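Foro de Ketura
Buscar en la comunidad
Introduce tu búsqueda

¿Cómo cuido una tabla de madera clara donde juega mi hijo con bloques?

Moulin

Hola a todos, os cuento mi caso porque llevo varias tardes leyendo y cada página dice una cosa distinta. Tengo una tabla de madera clarita, creo que de arce (me la vendieron así en Wavard y yo de maderas entiendo lo justo), hecha de varios listones anchos encolados entre sí. La quiero de base para que mi hijo, que tiene tres años, juegue con sus bloques de formas encima de una mesa vieja que cojea un poco y tiene el tablero hecho polvo.

La tabla viene sin nada, madera cruda, o eso parece al tacto. Me gusta muchísimo cómo se le ve la veta y no quiero taparla con pintura. Pero claro, aquí se merienda, se pintan cosas, se vuelcan vasos... y en las juntas ya noto con la uña una rayita finísima. No sé si eso va a ir a más o si es normal.

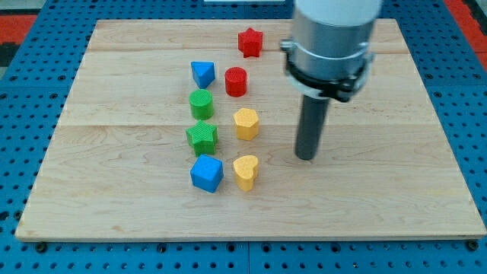
Lo segundo que me trae de cabeza es que los bloques de plástico resbalen si le doy algo muy brillante. A él le encanta ponerlos de pie y en fila, y cuando se le cae uno se caen los demás y tenemos drama. Con la madera tal cual aguantan bastante bien, así que me da miedo estropear justo lo único que funciona.

Entonces: ¿aceite, cera, barniz al agua, o la dejo como está? ¿Y hay que lijar antes? Tengo lija en casa, pero no sé ni de qué grano. Ah, y que sea algo que no me preocupe si le da por chupar la tabla, que ya le ha dado. ¡Gracias!

Estelell

¡Hola! Yo tengo una parecida desde hace 7 años y te digo lo que he hecho, que no soy carpintera ni nada, pero la tabla sigue viva.

Primero, la rayita de las juntas. Si solo la notas con la uña y no se mueve nada al apretar, yo no me preocuparía. La madera se hincha y se encoge con el tiempo que hace, la mía en febrero con la calefacción a tope se nota más y en verano casi desaparece. Si un día ves que entra una hoja de papel, entonces sí, cola blanca para madera, dos sargentos y a esperar hasta el día siguiente.

Para el acabado, yo usaría aceite, uno que en el bote ponga claramente que sirve para juguetes o para contacto con alimentos. Léete la etiqueta entera, también lo que tarda en curar, que no es lo mismo que estar seco al tacto (yo eso lo aprendí con un mantel pegado). Se pone poquísimo con un trapo de algodón, se deja un rato y se retira lo que sobra. Lo que sobra se quita TODO, porque si no queda pegajoso y luego se agarran hasta las migas. Un par de manos y listo. Los trapos, extendidos al aire hasta que se sequen del todo antes de tirarlos, nunca hechos una bola, que algunos aceites se calientan solos y pueden llegar a arder.

Lo de lijar: sí, pero suave. Con un grano fino, a mano y siempre siguiendo la veta. Y no te olvides de los cantos y las esquinas, que es donde se agarran los niños y donde salen las astillas. Después pasas un trapo apenas húmedo, dejas secar y a por el aceite.

Por los bloques no sufras, el aceite bien retirado queda mate y los míos no resbalan. Con el barniz brillante sí que los veo patinar más, sobre todo si la mesa no está nivelada - y dices que la tuya cojea, así que yo empezaría por ponerle un taquito a la pata.

Para limpiar, trapo húmedo, secar enseguida y nunca meterla bajo el grifo.

Wavardina60

Barniz al agua mate y te olvidas. Tres manos, lijadita entre mano y mano. Mira que en el bote ponga que vale para juguetes. El aceite está muy bien pero hay que repetirlo cada dos por tres y con niños al final no lo haces.

lijaycola

Yo la dejaría cruda. Si se mancha, la lijas un poco y a otra cosa. Eso sí, si derramáis mucho líquido acabará con cercos, y el rotulador no sale ni a tiros, te lo digo por experiencia. Y pon debajo una lámina de goma fina para que no baile sobre la mesa, la mía es de las de forrar cajones.

Comentarios

Moulin: ¡Mil gracias! Me voy al aceite. El taquito en la pata ya está puesto, era un cartón doblado y casi me da vergüenza no haberlo hecho antes.

anonimo395: ¿Y la cera de abejas sola? Yo la uso en las cucharas y bien.

Estelell: La cera sola queda preciosa pero protege poco del agua. Encima del aceite ya curado sí me gusta, una capita y a frotar.

lijaycola: Cuéntanos cómo queda, que yo tengo otra pendiente en el trastero.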